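Workshop tips: notes from the Minbridge open day

The Willodus bench at Minbridge ran two arms on one rail, handling school-type bags. Points worth copying at home:

Empty every pocket before a bag is handled or washed.
Close zips and tuck in loose straps. Webbing snags first.
Hold a soft bag at two points, low on each side, so it does not twist.
Keep a dustpan and sponge within reach of the bench.
Allow 70 cm of clear floor in front.

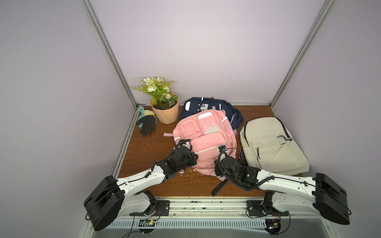
Moges wrote in afterwards to say that 70 cm is tight with a pushchair, and that the demonstration was easier to follow from the side.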